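Preguntas frecuentes para accionistas e inversores

Plaltura pone a disposición de sus accionistas las respuestas a las consultas que recibe con mayor frecuencia el Departamento de Relación con Inversores. El contenido tiene carácter informativo y no constituye una recomendación de compra o venta de valores.

¿Dónde cotizan las acciones de Plaltura?

Las acciones están admitidas a negociación en un único mercado y pertenecen a una sola clase. Todas confieren los mismos derechos económicos y de voto. La filial Radis, dedicada a la explotación de plantas solares, no cotiza de forma separada y se consolida por integración global.

¿Con qué frecuencia se publican los resultados?

La sociedad publica resultados trimestrales antes de la apertura del mercado. El informe del primer semestre se difunde en julio, junto con la revisión limitada del auditor. La presentación a analistas comienza a las 10:00 y puede seguirse por vía telefónica o en la web corporativa, donde la grabación permanece disponible hasta la publicación siguiente.

¿Qué política de dividendos aplica la sociedad?

El Consejo de Administración propone cada año a la Junta General la distribución que considera adecuada según la generación de caja y las necesidades de inversión. Cuando existe reparto, este se realiza en dos pagos. La sociedad no garantiza el mantenimiento de un importe mínimo por acción.

¿Cuántas acciones se necesitan para asistir a la Junta General?

Pueden asistir los titulares de al menos 500 acciones inscritas a su nombre con la antelación que señale la convocatoria. Quienes posean un número inferior pueden agruparse hasta alcanzar esa cifra y designar a un representante común.

¿Qué servicios hay en la sede el día de la Junta?

La acreditación se realiza en el vestíbulo principal. El comedor de la planta baja permanece abierto a los asistentes acreditados durante toda la sesión. Las personas con movilidad reducida pueden solicitar acompañamiento al formalizar su asistencia.

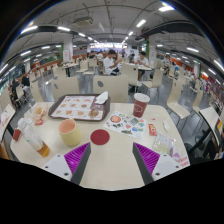 Mesa de comedor con bandeja.

¿Puedo delegar el voto?

Sí. La delegación puede conferirse por correo postal o por medios electrónicos, con el formulario que acompaña a la convocatoria. Si el accionista asiste personalmente, la delegación queda sin efecto.

¿Cómo afecta a la sociedad la evolución de los precios de la electricidad?

Una parte de la producción de Radis se vende mediante contratos a largo plazo - principalmente con el comercializador Visser - y el resto se liquida a precio de mercado. Los ingresos de esta segunda parte pueden variar de forma significativa entre trimestres. El informe anual incluye un análisis de sensibilidad.

¿En qué situación se encuentra el proyecto Sinden?

Sinden es un proyecto de almacenamiento en baterías pendiente de la autorización administrativa de construcción. La decisión final de inversión se adoptará una vez obtenida dicha autorización y se comunicará al mercado por los cauces habituales. Hasta entonces, la sociedad no facilitará previsiones sobre su rentabilidad.

¿A quién debo dirigirme si tengo otras consultas?

Las consultas de accionistas minoritarios son atendidas por Mirjam Mulder. Los analistas e inversores institucionales pueden dirigirse a Bart Hoekstra, director de Relación con Inversores. El plazo ordinario de respuesta es de alrededor de dos días hábiles, salvo en los periodos previos a la publicación de resultados, durante los cuales la sociedad no realiza comentarios sobre su evolución financiera.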